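Minutes of the simulation cell upkeep meeting, Larkeck workshop
Held January 16, 2020, upstairs, the downstairs heater having won again.

Present: maintenance, software, stores, and one visitor from the Pernton office who had come about the parking.

1. Minutes of the last meeting
Agreed, with one correction. The left arm was not "fixed" in November. It was "left alone".

2. State of the model
The two-armed robot in the Rivel simulator has now run 1,344 sessions, of which 1,013 finished without a stop. Most of the rest were stopped by the same fault, a finger on the right gripper reporting itself closed when it was open. Software said the fault was in the joint limits file. Maintenance said they had suggested this in November. Software said the suggestion had been made in the car park and did not count.

3. Right gripper, joint limits
The limits were typed in by hand from the Ghauri drawing, which gives finger travel from the closed position. The simulator wants it from the open position. Both fingers are to be re-entered and then checked at full open, half and closed, in that order, with the wrist held still. The check is to be made from the wrist view as well as from the head view, as the head view alone let the last error through for 400 sessions.

The wrist view is also to be checked for drift. The bolts on the window frame make decent fixed marks and will be used until somebody models a proper target board. Stores asked whether a simulated target board had to go through stores. It does not.

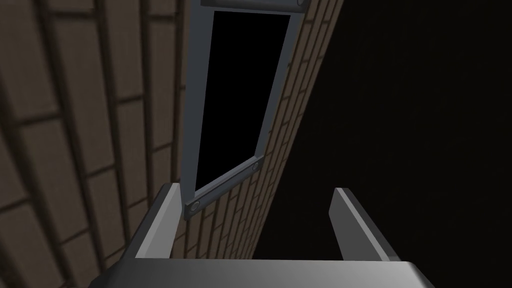
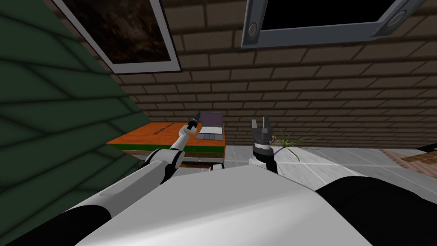

Gripper and window in the first, both arms and the room in the second.

4. Left arm
The wobble at the elbow comes back whenever the arm is given anything to hold. Maintenance wants the damping raised. Software wants the payload entered correctly first, the present value having been copied from an older arm with a much heavier hand. Payload first, then damping, and no changing both on the same afternoon – we did that once and spent a week admiring the result without knowing which half of it to thank.

5. Collision shapes
The table still has a collision shape slightly taller than the table. This explains the hovering. Software to trim it. The plant has no collision shape at all and the arms may pass through it freely, which was felt to be the plant's problem for now.

6. Logs
Fault 119 is still described in the log as "other". It was agreed that a fault with its own number deserves its own name. Several names were put forward and one will be chosen that can be shown to Pernton.

Old logs to be kept until the limits have been re-entered, then packed up and moved off the shared drive, which is full again.

7. Actions
Maintenance: read finger travel off the Ghauri drawing again, slowly, and write down which end it is measured from.
Software: re-enter limits, correct left payload, trim table.
Maintenance and software together: the three-position check, both views, results on one sheet and not two.
Stores: nothing, noted with satisfaction.

8. Any other business
The visitor asked whether the robot could be greased in the simulator. It was explained that friction is a number in a file. The visitor asked who looks after the file. Item carried over to the next meeting.

Parking was not reached.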